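Household and shop-floor robots: frequently asked questions

Last updated 28/05/2026

Can I buy a robot that does the housework?
Not all of it. You can buy machines that do one job each. Robot vacuums and mops are the only ones we'd call finished, and they still need the floor picked up first. A general-purpose machine that tidies, folds and puts away is not something we sell or recommend at present.

What about folding laundry?
Folding towels and flat T-shirts from a neat pile works reasonably well on a bench. Mixed washing straight from the dryer does not. In our July trial the Wureo arm attempted 2,502 folds and 82 per cent of them met our standard, which was a square edge and no sleeve hanging out. Fitted sheets were left out of the trial.

Can a robot load the dishwasher?
Slowly. The Isico unit takes 20 minutes for a load most people would do in 3. It will not scrape plates, and it stops and asks for help when it meets a colander.

Is shop work easier than housework?
Some of it is. Moving cartons on a fixed route, scanning shelves and counting stock are all in daily use. Facing up shelves, rehanging clothes from the fitting rooms and dealing with a spill are still done by staff in every store we work with.

Do I have to rearrange my home or shop?
Usually a bit. Allow clear floor wherever the machine turns, tape down loose cords and keep rugs out of its path. Gazi bases need a flat surface and won't climb a door track. Putico bases manage a low lip but not a step.

Will it be safe with kids or pets around?
We advise against running any arm unattended with children under school age in the room. Vacuums are fine.

Who do I talk to about a site visit?
Ask for Habibur Ranasinghe through the contact form. Visits are free in the metro area. Please send a rough floor plan beforehand, with doorway widths marked.

Why are clothes and clutter so hard for a machine?
Cloth has no fixed shape, so a garment has to be recognised again every time it moves. A rail of clothes adds the problem of separating one item from the next. Picking out the mint-green shirt hanging between the white and cream jacket and the light pink shirt means getting hold of one hanger without dragging its neighbours along, and the crumpled black cloth on the floor by the bin is harder again, with no obvious edge to grip. Our current advice is to leave both jobs to a person.

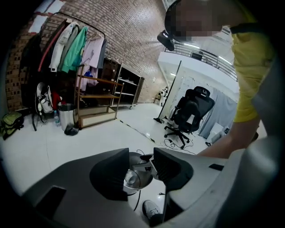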